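Home | About us | What we do | Safety | Jobs | Contact

About Brinon

Brinon teaches robots to do household work. People carry out chores with grippers held in their hands, the grippers record the motion, and the recordings are used to train robot arms. We are a small company. We started in January with one pair of grippers and a rented floor, and most of what we know about running sessions safely we learned from one failure. Customers ask about it, so it has a place on this page.

What went wrong

We were recording bathroom tasks for a project called Fukthorpe. The job was wiping and rinsing motions along the rim of a bathtub, done with both hands. The plan was 488 runs. Late in the set, the fingers on the right gripper stopped opening all the way. The operator noticed, squeezed harder and carried on. A few runs later the fingers closed on the edge of the operator's other glove and stayed closed. It took two people to free it. The operator had a bruised thumb and went home early.

When we took the gripper apart we found a cracked return spring. A piece of it had worked its way into the slide. The spring was a part we had bought from Posness and fitted ourselves, and we had fitted it under more tension than the drawing called for. That was our mistake and we told them so.

The second fault was in the data. The software had logged the jammed gripper as "closed, holding object" and passed every run as good. We had to go back through 3171 recordings from all our projects to look for the same pattern. It showed up in 4 of them before the day of the jam, so the spring had been failing for a while and our checks had missed it. 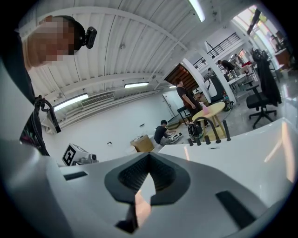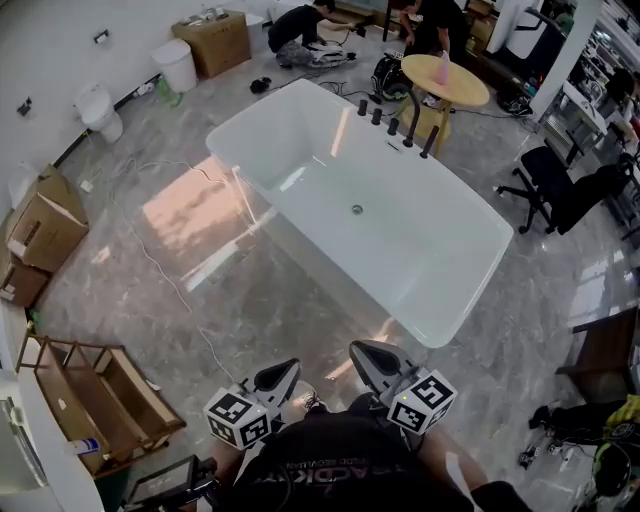

Two-handed work at the bathtub, and a gripper close up

Posted April 24, 2018
By Stamatia Konstantinidis, operations
14 shares | 3 comments

What we changed

The grippers are now opened and closed by hand before each session, with the operator watching the full travel of the fingers. If the fingers stop short, the gripper goes in the red bin and the session waits for a spare. We keep 2 spares.

Any operator can stop a session without asking. That was already the rule, but the person running the Fukthorpe set told us afterward that it hadn't felt like one, with so many runs left to do. We no longer give operators a run count to reach in a day.

Springs are changed on a schedule and the old ones are measured. The software compares the finger position with the squeeze on the handle and flags a run if the two don't agree. It flags too many runs at the moment. We are working on that and would sooner have it this way for now.

Gloves with loose cuffs are out. Cables on the floor are a separate problem and we are not finished with it.

Who we are

Sotiris Petridis runs hardware and does most of the gripper repairs. I look after sessions, scheduling and the incident log. Our test fixtures come from Sotiropoulos, a workshop that also checks our spring assemblies now that we no longer sign off on our own.

If you are a customer and want the full report on the jam, write to us through the contact page and we will send it.

Comments (3)

marlow_t
Did the bad runs get deleted or just marked?

Stamatia K.
Marked. We kept them to test the new check against.

benchgrinder
We had springs go the same way on a different tool. Look at the seat as well, ours had a burr on it.

Back to top | Safety | Contact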